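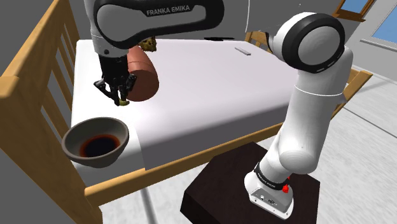 River gauge at Bindar, notes after the November flood

2 April 2018

I finally have the full set of readings from the November flood and have put them next to the rain totals. Most of what follows is for people on the lower road who asked why the warning came when it did.

The Grerach drains a narrow valley with steep sides and thin soil. Rain that falls above Jarura reaches the bridge there quickly, and the same water takes longer to get to Bindar because the channel flattens out and spreads over the meadows. On a normal wet day the delay between the two peaks is up to 14 hours. In November it was four. The ground had been soaked by three days of steady drizzle, the meadows were already holding water, and there was nowhere left for the main burst to spread.

The warning rule in use at the time assumed the longer delay. It looked at the level at Jarura bridge, applied a fixed lag, and gave a time for Bindar. There was no term in it for how wet the ground was or whether the meadows were full. The level it gave for the peak was close. The time was badly wrong, and the water was over the lower road well before the hour printed on the notice.

Tharun Unnithan went through the older paper charts with me last month. He read the levels and I typed. The charts are on drum paper and the pen has skipped in places, so a few of the smaller peaks had to be left out. Four floods in the set show the same short delay, and all of them followed a wet spell. The dry-start floods group together at the long end. I would not draw a curve through so few points, but the split between the two groups is plain enough to use.

The gauge itself did reasonably well. The float stuck briefly on the rising side, which shows as a flat step in the record, and then came free and caught up. I have left the step in the file and flagged it. Anyone using the data to work out rate of rise should skip that stretch. The peak reading agrees with the trash line on the mill wall to within the width of my hand, and I trust the gauge more than the trash line.

The side stream at Eze is still a gap. It joins below Jarura bridge, so nothing upstream sees it, and it has no gauge. People who live near the ford say it came up first and fast. I have no reason to doubt them, but I can't put a number on it. A simple staff board on the ford post would help, provided someone writes the level down with the time next to it. A level with no time is of very little use for this.

For now I am working with two lags, one for dry ground and one for wet, and choosing between them by the level in the meadow ditch the evening before. It is crude. The ditch has a culvert that blocks with leaves, and a blocked culvert reads as wet ground – so clear it before taking the level.

The readings are in the usual folder, times in standard time all year. The rain totals for Jarura are missing one morning when the funnel was found on its side.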